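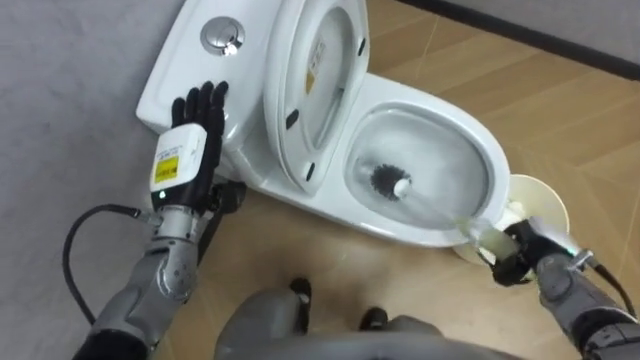 Tollska has 15 public benches, a small library, a health centre and a market that fills the square twice a month. It has no public toilet. The last one, behind the bus station, was locked in April and the council says it has no plans to open it again.

I think this is a mistake, and I think the reasons given for it are weak.

The council's case is that the block cost too much to clean and was often damaged. I don't doubt either point. But we pay to clean the streets and to empty the bins, and when a bus shelter gets smashed we put new glass in it. Toilets seem to be the one thing we are willing to give up on the first time the bill looks high.

The other argument is that people can use the cafés. Some can. I asked in five of them one morning and two said yes without a purchase. The others wanted me to buy something first, and I can see why. They pay for the water and the paper, and their staff do the mopping. It is not their job to make up for a service the town has dropped. A teenager with no money, or a man who has been sleeping in the park, will get a different answer from the one I got.

My neighbour Afonso Moreira is in his seventies and takes tablets that make him need the toilet often. He used to walk into town most mornings for his paper and a chat. Now he goes when his daughter can drive him, and he is home within the hour. He doesn't make a fuss about it. There must be plenty like him, and they don't write to the council, as it is not a thing people enjoy putting in a letter. The same goes for parents with small children, delivery drivers, and anyone with a bowel condition.

Ollum, which is smaller than us, kept its toilets. It charges a small fee at one block, leaves the other free, and has a cleaner who comes in the morning and again after lunch. They are not lovely. The hand dryer in the free block has been broken for as long as I have been going there. But they are open until 6, and people stay in the town longer than they would if they had to plan the trip around getting home. I have done it myself, and spent money there that I would have spent here.

I would like the bus station block reopened during market hours to begin with, and then daily if the costs can be met. If the building is past saving, put a single plain cubicle by the library, where staff are already on hand to unlock it. Add a sign on the main road so that visitors can find it.

The budget meeting papers list new planters for the square and fresh paint for the railings. I have nothing against planters. I would put them after this.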